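Mallby cell: setting up the wrist view

The Mallby cell is a single arm with a two-finger gripper and a camera at the wrist. We keep a simulated copy of it, and any change to the mounting or the finger settings is tried there before anyone picks up a hex key. This page covers the work on the wrist view done in July, when the new camera bracket was due to go on. Ravinder Friesen did the model and Ye-ji Woo did the settings. All the pictures are renders from the simulated cell.

The first job was motion blur. The renderer had it switched off from the day the model was built, which made every frame look cleaner than the real camera could manage. Ye-ji turned it on, set the shutter to match the camera's data sheet and replayed a stored run of 241 frames.

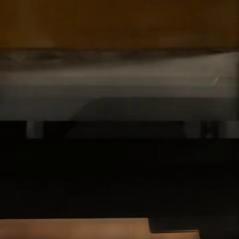

Blur switched on. The step in the tan surface at the bottom still has a crisp edge.

Frames like that one are no use for finding a part, and the detection program should throw them out. The old threshold let too many through. It has been raised, and the program now waits for the arm to settle before it reads the picture. The wait is a setting in the cell file, under "view", and it should be left alone unless the arm speed is changed as well. If you do change the speed, replay the stored run again and look through the rejected frames by eye.

The second job was the position of the camera. The new bracket moves it 14 mm further out from the wrist. Chi-keung Shih measured the bracket on the bench and Ravinder moved the camera in the model to suit. The lens angle stays at 77 degrees. What we wanted from the new position was a sight of both fingers when they are fully open, with enough table between them to place a part.

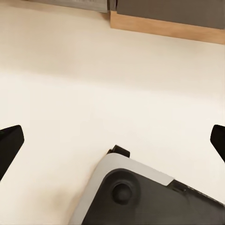
Gripper open, nothing held. Both fingers are in view, more of the left than the right.

The uneven fingers were discussed at some length. Sylvie MacDonald wanted the camera turned until the two sides matched. Ravinder left it as it was, on the grounds that the bracket has one set of holes and can't be turned without drilling. The detection program doesn't need the sides to match. It needs the inner edges, and it has those.

The finger opening was set next. The limits live in the gripper file and are the same for the model and the real cell, so a change made in one place has to be copied to the other by hand. Please note it in the log when you do. Last winter the two files were different for a good fortnight and we spent most of it blaming the camera.
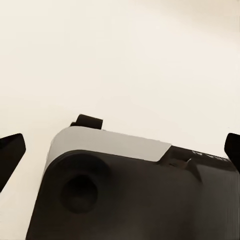
After that came the mask. The wrist housing sits in the lower part of the picture whatever the arm is doing, and the program has to be told to ignore it. Francine Ouellet drew the mask from the open position first, then checked it with the fingers part closed and fully closed. It follows the outline of the housing, including the small black tab on the top edge. The tab was missing from the old mask and was picked up as a part on 2 occasions.

If the housing is ever swapped, the mask must be redrawn. The steps are:

Open the gripper fully.
Save a still from the wrist camera.
Draw round the housing, leaving a narrow margin.
Load the mask and replay the stored run.

The mask, the gripper limits and the blur setting are all saved in the Mallby folder with the July model. The older set is kept next to it. Questions about the bracket should go to Chi-keung, and anything to do with the model to Ravinder.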